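**Wrist force reading vs camera for brick placing - our numbers**

**plevum_pat** wrote:

Hi all, and thanks again to everyone who helped me with the calibration mess in March. We've finished the comparison I promised, so I'd better share it before I lose the notebook! The question was whether the arm places a brick better when it trusts the overhead camera right to the end, or when it gives up on the camera just above the studs and feels its way down with small sideways nudges.

We ran 500 placements each way, same gripper, same baseplate, bricks picked from a row along the front of the table. Camera only missed 36. The nudging method missed 26. 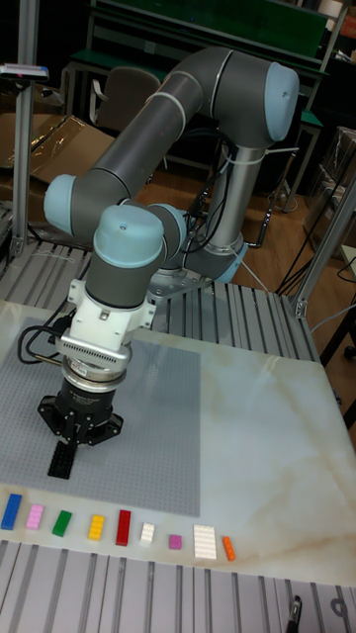

*Photo: Anatole Joly, Utevcombe*

The black brick is the one I'd call the fair test, as the camera has a harder time finding its edges than it does with the yellow or the red. I was quite chuffed with the result, I'll admit.

**renuteck_fan** wrote:

Lovely work, and a tidy bench too. But I'm not sure I'd be chuffed yet, sorry! Ten fewer misses out of 500 is a pretty small gap. Did you shuffle the two methods together, or do one whole block and then the other? Fingers wear, studs loosen up, and whichever goes second gets the easier plate.

**plevum_pat** wrote:

Blocks, I'm afraid. Camera first. So yes, that favours the nudging. I did swap the baseplate over halfway through each block, if that's any comfort.

**LeGoffWasRight** wrote:

I'd go easier on Pat than that. Le Goff's write-up had the same pattern and they did shuffle. What I'd like to know is the colour breakdown, and how long the nudging takes.

**plevum_pat** wrote:

It adds 2 seconds a brick, which I can live with. Colours I'll have to dig out of the logs. Anatole is keen to rerun the lot shuffled, so I'll post both together.

**renuteck_fan** wrote:

Good on him. Count the half-seated ones separately this time, please - I still say those are misses.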